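From the Packing Table
Flitia Parcel Club newsletter
Wednesday, March 5, 2025

Okay, seal stickers. I promised last time I'd write something on these, and then February happened and I wrote a long thing on string instead (sorry to everyone who doesn't use string). So we're doing stickers now, and we're doing them properly, because I got more mail on this than on anything since the great padded envelope argument.

If you've ever bought from a shop in China you probably know the kind I mean. White panel, fat red border, and big black characters, 此标签撕毁无效, which comes out as "this label is void if torn." There's a round red stamp with 封 on it, too, meaning seal. I love them. They're bossy and cheerful at the same time, and a plain brown box looks so much more finished with one on top.

What I don't love is the heap. They come off their backing and the backing has the same red edge as the sticker, so in no time you've got one big red-and-white pile and you're pawing through it hunting for one that's still good.
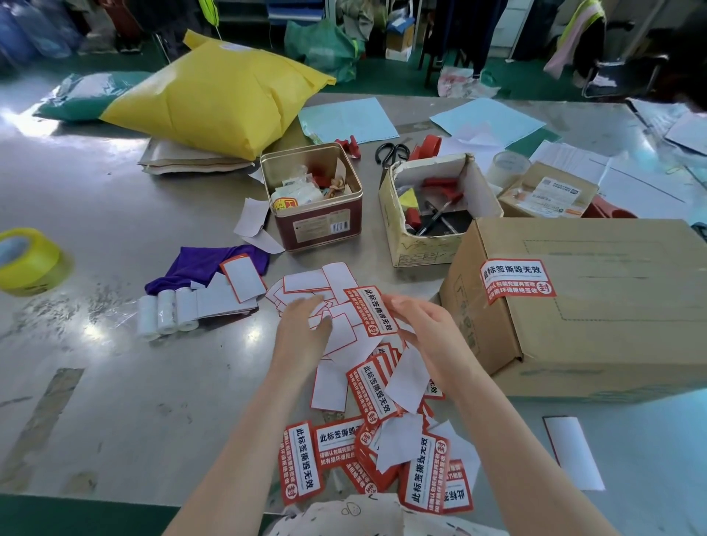 Sorting the heap

My rule at home is two piles and a gap. Backings go on the far side, stickers stay close to me, and nothing gets to live in the gap. I'm strict on this for maybe the first 40 parcels and then it all slides together again – but even a bad sort beats no sort.

Try turning the stickers so the writing faces you before you start. It feels fussy, I know! But an upside-down seal on a box bugs me way more than a crooked one, and you don't want to be spinning them around once the sticky side is out.

And please keep your small stuff in something with sides. An old cookie tin is great, or a cardboard box that's too beat up to mail. Scissors, cutters, pens, the tape you're using right now. I have lost a whole afternoon to a pair of scissors that was under a stack of forms the entire time, and my table is half the size of the one in these pictures, so I can't even blame the distance.

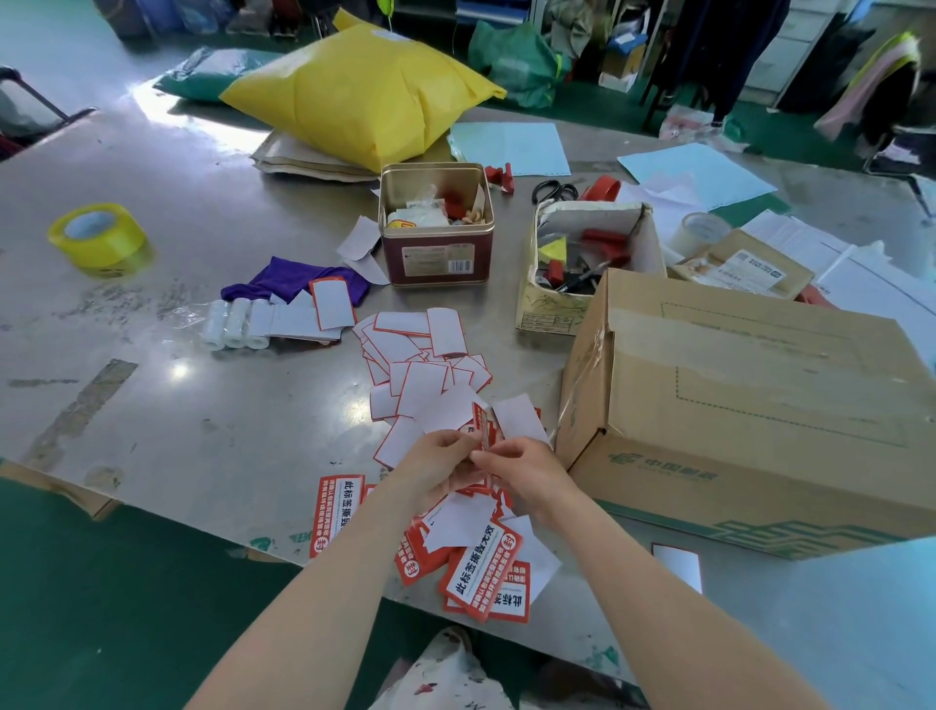

Moltdale wrote in to say that two piles is one too many, and that the backings should go straight into a bag hung off the table edge the second they're peeled. Moltdale also says a bundle of labels should be split up before the boxes come out, never after. Fair. I tried the bag for a week and kept missing it, but I think my aim is the problem there.

Where the seal goes

Across the top is the classic spot, and I'd put a second one over an edge if the box is going any distance. Press from the middle and work out to the ends with a flat hand. If you start at one end you get that little ridge that never goes down, and then you stand there rubbing it with your thumb like a scratch ticket.

Some seals have a red band with extra wording as well, asking the person to check the package is whole before signing for it and to refuse it if it's damaged. Keep that part flat and readable.

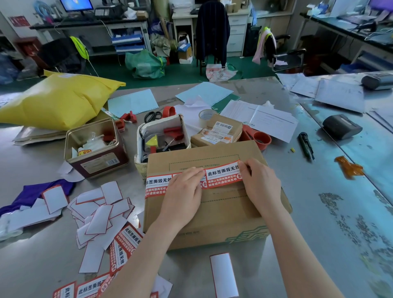
One seal across the top, another over the left edge.

Next issue is tape dispensers, so send me your favorites and your grudges. I still owe a few of you an answer on thermal paper rolls, too – I haven't forgotten, they're in a folder called Jivum for reasons I can't remember.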